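Bench power supply, part two — the fuse was the easy bit

June 24, 2018

So after my last post a few of you asked whether the old Danladi supply ever came back to life. Short answer: mostly! It's a linear unit, 31 volts flat out, and I got it from a clearance sale at Kovby with a blown fuse and a front panel somebody had clearly leant on. I swapped the fuse and it blew again straight away, which at least told me where to start.

The bridge rectifier had gone short on one side. I had a spare in my box of Indance bits (bought in January for a project I never began), so in it went, and up came the output — with a horrible amount of ripple on it.

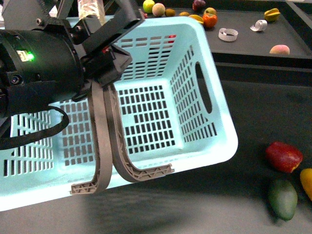 Light blue basket, dark grey worktop.

Two of the big filter capacitors were well past it. One read 17 microfarads on my meter, and it's meant to be 500! I replaced the pair, cleaned up the pads with braid and a lot of flux, and the ripple dropped to 8 millivolts under load. Very happy with that.
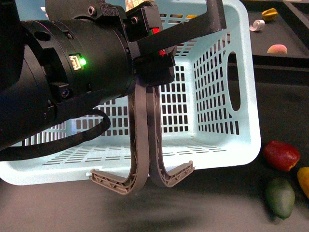
The current limit knob

This is where I lost an entire evening. The limit jumped about whenever I touched the knob, so I blamed the pot, took it out, and found nothing wrong with it at all. The fault was a cracked joint on the little board behind it. I reflowed the lot while I was in there.
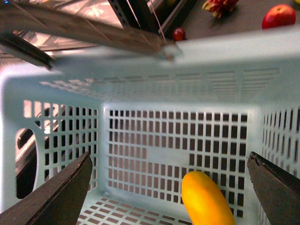

Looking down into the basket, with its rows of small slots.

Still to do: the voltage meter reads a bit high at the bottom end, and the trimmer for it is buried under the heatsink. I've also ordered new binding posts from Gusska, as the red one spins round when you tighten it. If anyone has a service manual for these, please leave a comment — even a bad scan would do.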